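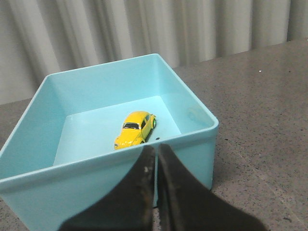

Cleaning and Storing Small Die-Cast Cars in Plastic Bins

By Thandeka Steyn
Last revised 10/31/23

This procedure covers die-cast toy cars with factory paint and plastic windows. It does not cover tinplate, bare metal or repainted models. Vintage pieces with original boxes should be handled separately, and any car with flaking paint should be left dry.

Supplies

Rectangular plastic bin, open top, smooth inside walls
Second bin with a lid for storage
Dish soap, unscented
Soft brush, 40 mm or narrower
Two lint-free cloths
Cotton swabs
Acid-free tissue

A pale bin is easier to work with than a dark one. Grit and paint chips show up against the floor of the bin, and a chip found early usually means washing should stop.

Step 1. Clean the bin

Wipe the inside walls first, then the floor, then the rim. Pay attention to the crease where the walls meet the floor, which holds sand and lint. Rinse and dry with a cloth. Scuffs on the outer walls are cosmetic and can be ignored. Leave the bin empty on a level countertop until the next step is ready.
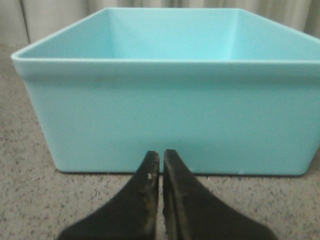
Step 2. Dry brush the car

Hold the car by the sides of the body and brush from the roof down. Work across the hood, along the window edges and into the fenders. Turn the car over and brush the axles outward, toward the wheels. Hair wound around an axle should be lifted with tweezers and snipped. Pulling it can bend a thin axle.

Step 3. Wash

Mix two drops of dish soap into a cup of lukewarm water. Dampen a cloth, wring it out and wipe the painted surfaces. Use a swab for the bumpers, headlights and wheel hubs. Do not soak the car. Water that enters through the base plate collects behind the windows and is slow to leave.

Cars with paper or foil stickers skip this step.

Step 4. Dry

Blot with the second cloth. Set the car on its wheels on a clean, hard surface and leave it overnight. Roll it a short distance after the first hour to move any water out of the wheel wells, then blot again.

Wipe crumbs and grit off the counter before setting cars down.

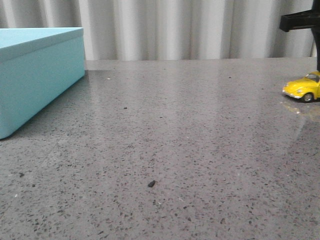 A single hard particle under a tire will scratch a polished countertop, and it can be carried back into the bin in the tread. Towels are a poor drying surface for the same reason, as the loops hold grit and catch on the axles.

Step 5. Pack

Line the floor of the storage bin with one layer of tissue. Place cars wheels down, in a single layer, with folded tissue between them. Fit the lid and check that it sits flat on all sides. Store away from direct sun and heating vents.

Inspect every September. Replace any tissue that has yellowed or feels damp.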